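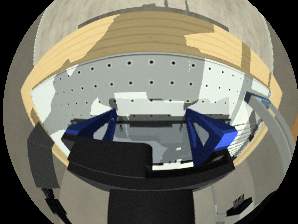
阅读时间：9 分钟

仿真里对孔很准，上了真机却拿手指顶板子，力保护全程装睡，该从哪查起？

九月　作者：木框边上的人

先交代背景。我们在 Dernwood 有一间小实验室，项目叫 Msimang，任务说起来很朴素：机械臂从料盘里拿一根插销，插进带孔面板上指定的那个孔。面板浅灰色，四周镶一圈浅色木框。木框是前任同事装的，理由已经不可考，拆掉又舍不得，因为它是整个工位上唯一看着像家具的东西。

仿真用的是 Grornosgate，腕部相机配的鱼眼，所以画面是圆的，四个角全黑，木框在顶上弯成一道拱，孔一排一排跟着弯。最上面那排中间的孔最大，往两边越缩越小。黑色夹爪和两根蓝手指占掉下半个画面。我盯着这种图看了一个夏天，现在看见漏勺会紧张。

流程是这样：先在仿真里渲染图片，训练一个找孔的网络；网络输出目标孔在相机坐标系里的位置，机械臂对准，下探，插入。插不进去就退一点，重新看一眼，再来。仿真里跑了 3,000 回合，失败 9 回，我还把这 9 回逐个看了一遍，觉得都情有可原。写周报那天我的心情非常好，现在回头读那份周报，像读别人的情书。

然后上真机。星期二早上，第一个孔，插进去了。第二个孔，插进去了。第三个目标孔比较靠近面板一侧，机械臂停顿了一下，看上去在思考，然后非常自信地走到了隔壁的孔和目标孔之间的实心地带，往下压。插销歪了，从指间滑掉。按我的理解，到这里应该报插入失败，抬起来，重来。

它确实重来了。手里什么都没有，继续对着同一块实心地带下探，这次手指尖直接顶在板子上。再重来，再顶。每次都比上一次更深入一点，这种百折不挠的精神我在人类同事身上很少见到。面板开始往下弯，木框有一角被顶得翘了起来，我拍了急停。

急停是好的，感谢急停。力保护从头到尾没有触发过。日志里接触力那一列一直很低，低到如果你只看日志，会以为机械臂在抚摸一只猫。

控制器是 Flundirer 的，力保护开着，界面上那个小盾牌是绿的。我截了图，准备将来裱起来。

几个已知情况，免得大家先问一轮：

找孔网络在真机图片上单独测过，挑的是面板中央的孔，结果很好。是的，我现在知道“挑的是面板中央的孔”这句话意味着什么了，但我还不确定它意味着全部。

对位允许误差设的是 5 毫米，超过才会拒绝下探。重试时每次多探 3 毫米，这是为了应付面板高度不准，当时觉得很聪明。

仿真里的光很硬。木框中段压着一大片褐色的影子，右边缘是锯齿状的，一级一级像楼梯。板面中间也有一大片灰影，两根指尖之间还夹着一块亮的，也是阶梯形边。真机那边是天花板灯加一扇窗，影子软得多。

仿真里碰撞检测开着，手指和面板都有碰撞体，没见过它在仿真里这样顶板子。

我的疑问有两个。一是为什么会对到孔与孔之间去，影子的锅还是鱼眼的锅，还是两口锅一起端。二是力保护为什么不响。第二个更让我睡不着。第一个顶多是丢人，第二个是下次站在旁边的也许是我的手。

同事的意见是“把木框拆了试试”。这条我先记下了。

灰影派

影子的锅。

你图里那个光照一看就不行，板面上一半灰一半亮，右边中间一片亮，左边尽头又是一片白得发光的，网络肯定把亮斑和暗斑的边界当成孔边了。指尖上方那排小孔本来就被影子和亮斑切得七零八落，换我我也认错。

解决办法：把仿真里的灯关掉，只留环境光，重新训。我们就是这么干的，一下就好了。

力保护的事我不懂，调低一点试试？

木框边上的人　评论 灰影派

谢谢，关灯我试了，网络重训了一遍。中央的孔还是很准，靠边的孔还是不准，而且不准的方向跟以前一样，都往外偏。现在它在没有影子的世界里同样自信。

另外，我们真机那边有一扇窗，这个没法关。

灰影派　评论 木框边上的人

拉窗帘。

三点钟还没下班

前面那位的办法在没有窗户的楼里成立。我分开说，因为你这里至少有三件事叠在一起，它们互相打掩护，打得还挺有默契。

一、靠边的孔为什么往外偏

你自己已经把线索写出来了：中央准，靠边不准，误差方向固定。影子引起的错误一般没有这么守纪律，影子今天往东明天往西，跟灯和手臂的姿态走。误差跟着离中心的距离走、方向又永远朝外或者永远朝里，先怀疑投影模型。

你的图畸变很重，木框都弯成拱了。请去查一件事：网络输出的像素坐标，到底是用哪个模型反投影成三维方向的？我见过不止一个项目，图片是用鱼眼渲染的，标定文件里却躺着一套针孔加多项式畸变的参数，标定程序还报告残差很小，因为标定板从头到尾都举在画面正中。举标定板的人胳膊会酸，这是标定界最大的系统误差来源。

在画面中心附近，两种模型差别很小，你挑中央的孔去测，自然皆大欢喜。往边上走，差别越滚越大，到了某个位置刚好够你从一个孔挪到两个孔之间。你的 5 毫米允许误差这时候帮不上忙，它比较的是“网络认为的位置”和“机械臂走到的位置”，两者用的是同一套错误参数，当然一致。两个人抄同一份错答案，对答案的时候总是很愉快。

那为什么仿真里没事？我猜仿真里你的标签和反投影用的是渲染器自己的相机模型，自洽。真机那边换成了标定文件。这条请你核实，我没看过你的代码，只是看过很多长得像你代码的东西。

检查方法很便宜。真机上，手臂停在一个固定姿态，让相机看整块板，把每个检测到的孔反投影到板平面上，画出来。你的板是规则打孔的，画出来也应该是规则的格子。如果中间方方正正、四边像被人往外拽过的毛衣，就是它了。不用动机械臂，所以也不用担心你的木框。

如果格子是规整的，那我这一节全错，请跳到下一节，并且不要告诉别人我写得这么笃定。

修的话，重新标定，用鱼眼模型，标定板要走到画面圆边附近去，各种倾斜都来一点。胳膊酸了就换人。

二、影子还是要管，只是没那么急

灰影派说的也有道理的一半：你的影子太硬，而且边缘是阶梯形的。那种阶梯我的第一反应是阴影贴图分辨率不够，一个阴影格子铺到板面上比孔都大。网络很可能见惯了这种边，真机上没有，目前看没有出大事，但这属于欠着的债。

比硬更麻烦的是影子跟着谁走。手臂和夹爪投在板面上的影子会随着手臂动，它和目标位置之间有稳定的关系，网络完全可能学会偷看影子来猜自己在哪。在仿真里这招百试百灵，因为你的灯从来没挪过位置。我没法从一张图判断它有没有偷看，可以这样测：同一个姿态，只转灯，别的都不动，看输出漂不漂。漂，就是偷看了。

处理办法别走极端。全关灯等于换一个同样不真实的世界。每个回合随机灯的方向、强弱、光源大小，让影子有硬有软，有时候干脆没有；阴影分辨率提上去，显存会抱怨，让它抱怨。板面的颜色和反光也动一动，你那块板的灰白色在阳光下会变得很有个性。

顺带一提，你图里最上面那排孔，偏右的地方，旁边有一小段竖着的白色虚线。我不知道那是什么，可能是渲染的毛病，可能是面和面叠在一起闪，也可能是模型里真有条缝。如果真板上没有，找到它，弄掉。网络对这种东西有超乎常人的感情，它会把它当灯塔用。

三、力保护为什么装睡

重头在这儿。你把它放在第二个问题是礼貌，应该放第一个。

接触力那一列一直很低，机械臂又确实在把板子压弯。在传感器没坏的前提下，我首先问你：清零是什么时候做的？

很多人的重试逻辑长这样：失败，抬一点，调用一次“初始化抓取”，再下去。而“初始化抓取”这个函数里，很多年前有人好心放了一句力传感器清零，因为夹爪拿不拿东西重量不一样，清一下比较干净。现在请设想：抬的那一点没有抬够，手指还顶在板上，清零执行。从此控制器认为，顶着板子的这个力就叫作零。下一次它再多压一些，读数只显示多出来的那部分，很小。再失败，再清零，再多压一些。每一步都合规，每一步的读数都很温柔，合起来就是你看见的那个翘起来的木框。

你每次重试多探 3 毫米，正好给它提供了台阶。抬起的高度如果是固定值，比累计的下探量小，几次以后就再也离不开板面了。请去把这两个数放在一起看，它们多半从来没见过面。

怎么验证：日志里别只记清零之后的力，把原始读数也记下来。如果原始读数像爬楼梯，处理后的读数像心电图走平，恭喜，破案了。

另一个可能是负载参数。插销掉了以后，夹爪里是空的，控制器还以为拿着东西。这根插销能有多重，影响一般不大，我只是列在这里，省得你将来怪我没说。

还有滤波。有人嫌力信号抖，给它套了一个很慢的低通，慢到你压完板子、拍完急停、写完帖子，它才通知你刚才有过接触。也顺手看一眼。

四、仿真里为什么没出过这事

你说碰撞开着。碰撞开着和碰撞真实是两回事。

看手指：蓝色的，斜着的三角形框架，中间是镂空的。很多导入工具默认给网格做凸包，三角形中间那个洞就被填实了，这个问题不算大，只是偶尔会撞上穿过洞的东西。面板那边才要命。带孔的板做凸包，孔就没了，插销哪也插不进去；所以大家会改，改成什么的都有。有人把板面分解成许多小块，有人图省事，只在目标孔周围留碰撞，其余地方直接让东西穿过去。我强烈建议你打开碰撞体的可视化看一眼你是哪一种。如果在你的仿真里，实心地带根本不存在，那手指当然从来没顶过板子，它是直接过去了，回合还可能被判成成功。

这就引出你那 9 回失败。你说逐个看过，情有可原。麻烦再看一遍成功的那些，抽一些靠边的目标孔，看插销最后到底在孔里还是在板子里。成功判据如果只看高度和距离，它很乐意给穿墙术发奖状。

还有板子的刚度。仿真里的板子多半是刚体，纹丝不动，所以哪怕碰上了，力也会瞬间冲得很高，保护一定会响。真板子会弯，力是慢慢上来的，于是就给了清零那位可乘之机。仿真对你太严厉，有时候也是一种纵容。

五、在你查清之前，现场先这么办

速度降下来。重试次数封顶，用完就停，停在高处，等人来。抬起时用绝对高度，抬到板面以上一段明确的距离，别用“比刚才高一点”。

清零只允许在那个绝对高度上做，别的地方调用直接报错。报错信息写得难听一点，写给半年后的自己看。

下探加一个硬的位置下限，放在控制器的安全配置里，不要放在你的脚本里。脚本会被人改，包括被你改，包括在晚上十点以后。力保护和位置下限各管各的，互相不依赖。

插销掉没掉要能知道。夹爪开度读一下就行，手里没东西还继续插，那叫行为艺术。

至于人：小盾牌是绿的，只说明那个功能被打开了，不说明它正在看对的数。找个软的东西，海绵也行，故意让手指慢慢顶上去，看它响不响。先正常顶一次，再走一遍完整的失败重试流程之后顶一次。第二次才是你要的测试。做的时候手放在急停上，别的手不要放在任何地方。

木框不用拆。

九号孔旁观者

楼上写得很全，我补一个小的，兼讲一件丢人的事。

我们那套跟你差不多，也是腕部鱼眼看带孔的板，也是偶尔对歪一格。查了很久投影模型，标定重做了几遍，格子画出来漂漂亮亮。最后发现是编号的问题：检测没错，是“第几个孔”数错了。画面边上的孔很小，有时候漏检一个，后面的就集体往前站一位，机械臂于是非常精确地插进了错的孔。

你的情况是对到孔中间去了，不太像这个，所以大概率不是。但是等你把投影修好之后，下一个轮到的可能就是它。你的图里最上面那排两头的孔已经缩得很小了，下面靠近指尖那一排又被影子打断，都是容易漏的地方。建议别按顺序数，用整块板的格子去拟合，漏了谁一看就知道，空着就空着，不要让别人顶替。

另外关于腕部相机的安装。我不同意三点钟还没下班说的先查标定，我觉得应该先查相机支架的螺丝。我们的就松过。松了以后误差也是固定方向的。

（虽然好像是整张图一起偏，中央也偏。那你这个中央准，应该不是螺丝。打完了懒得删，拧一下总没坏处。）

三点钟还没下班　评论 九号孔旁观者

螺丝拧一下，同意。拧完要重新做手眼标定，这句请你补上，不然他拧紧了反而更歪，回来骂的是我们两个。

灰影派　评论 三点钟还没下班

我还是觉得窗帘有用。

木框边上的人　评论

回来交作业，按丢人程度从低到高排列。

格子画了。中间方正，四边往外撇，跟“被人拽过的毛衣”一模一样，我把它打印出来贴在墙上了。标定文件里确实是针孔那一套，文件名里写着 final。重新用鱼眼模型做了一遍，标定板举到圆边上去，换了两个人举。现在靠边的孔画出来是齐的。

碰撞体打开看了。面板只有孔周围一圈有碰撞，其余地方是空气。改动记录显示这么做是为了加快仿真速度，改动人是我。然后我去抽看了那些成功回合，看到第几个就不说了，总之插销有一半埋在板子里，状态栏写着“成功”。那 3,000 回合的数字已经从首页撤下来了，周报没法撤，已经有人转发。

力的事，也说中了。清零藏在抓取初始化里，重试时每次都会调用。原始读数补记之后用海绵重现了一遍，真是楼梯，走得还很均匀。保护后的读数全程平静。我站在旁边看着它一级一级压进海绵里，小盾牌一路绿着，后背有点凉。

已经改的：抬起用绝对高度，清零只能在高处，位置下限写进了 Flundirer 控制器的安全配置，密码不在我手里。重试到顶就停。夹爪空了会报。海绵测试重新走了一遍失败流程，这次响了，声音还挺大，隔壁以为我们在做消防演习。

转灯的测试也做了，输出会漂，它果然在偷看影子。灯光随机化的版本正在训，阴影分辨率调高之后显卡风扇的音量已经进入可以谈判的范围。那段白色虚线还没找到来历，模型里没有缝，真板上也没有，我把面板换了个导出方式再看。

螺丝拧了，没松。拧完重做了手眼标定，看到评论之后做的。

窗帘也买了，灰色的，装上之后发现它会晃。

九号孔旁观者　评论 木框边上的人

孔的编号你检查了没有？

木框边上的人　评论 九号孔旁观者

今天下午刚插错一个。很准，正中央，错的孔。在改了。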